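Hello again from the Grelholm Hall newsletter, and thank you to everyone who wrote in after the last issue to ask how things were getting on upstairs. I'm sorry the answers have been slow in coming. I kept meaning to reply to each of you separately and then decided it would be kinder to put it all in one place, with the kettle on and my notes spread out in front of me.

## The hall this spring

Most of you will know the big hall from concerts, the plant sale, or that very long quiz evening when the heating gave up. Those who haven't been in for a while might like to know that the doors are open again from April 18, 2026, after the spell we had closed for the ceiling to be repainted. It took longer than we hoped (these things do, and getting the scaffold tower through the side entrance was a morning's work in itself), but the white has come up beautifully and the whole place feels taller for it.

The pendant lights had to come down while the painters were in, and we took the chance to give them a proper clean and have the wiring looked over by the people at Ogura. I had no idea how much dust can settle on the top of a round lamp. We filled two bin bags with dust sheets and old cloths that weren't worth washing, and I went home that night looking as if I'd been rolled in flour. The long fluorescent fittings have had new tubes as well, so the knitters who told us they couldn't tell navy from black after tea will, I hope, be happier.

As for the windows, well, I could go on about them for a whole issue. They are tall, they get the best of the trees outside, and they are a perfect nuisance to clean. The firm from Ninton came with long poles and did the inside and the outside in a day, and I'd like to say a public thank you to them for being so careful around the dark metal frames, where the old paint does like to flake. Standing on the floor and looking up through that glass at the leaves is one of my favourite things about the building, and I've caught myself doing it when I was supposed to be putting out chairs.

The final bill for the painting, the lights and the windows came to £3,353, every penny of it from the autumn fair and the Zatley raffle. If you bought a ticket, or baked, or carried trestle tables in the rain, some of that ceiling is yours. 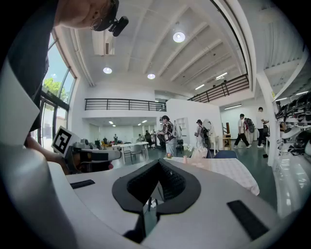
## Up on the mezzanine

Now, the upper floor, which is what most of your letters were about. The black railings have been rubbed down and repainted, and they have had the time they needed to harden, so you can lean on them and watch what's going on below without taking any of it home on your sleeves. Please do still keep bags and coats off the handrail. We had a glove and a full flask go over in the same week last year, and I'd hate to see it happen again with people sitting underneath.

We are hoping to put a few reading chairs up there by June. I have my eye on six from the old library sale, which need new seats but are otherwise sound, and if anyone is handy with webbing and upholstery tacks I would love to hear from you. A small bookcase would be very welcome too, provided it can go up the stairs without taking the banister with it!

## Bookings

The hall can be booked in the usual way, by leaving a note in the green box or ringing the office in the mornings. Evenings are filling up quickly, though there were still three free in June when I last looked at the diary. Groups using the upper floor should let us know beforehand so that we can unlock the stair door, and would whoever is last to leave please check all the light switches, including the one behind the curtain that everybody forgets.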